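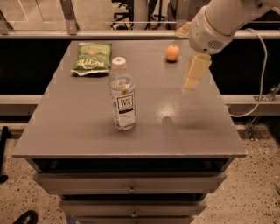
I never thought I'd lose sleep over a price index, but my landlord ties my rent to one, so I do. It went up again in July, and my share of the bill is now nearly 20 percent higher than when I moved in. 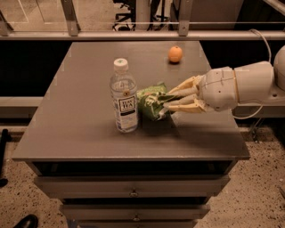
Snack bag and water bottle on a gray cabinet.

Inflation feels different at the checkout, says Idalina Morais, who tracks 107 grocery items for Hendik -- and 26 of them got smaller while the price stayed put! Take a green snack bag next to a bottle of water.

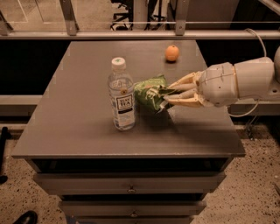
Shrinking packs do get counted, Idalina told me, as a higher price per ounce. A crumpled green bag like the one by the water bottle there is the sort of thing she weighs. I went home and weighed my cereal.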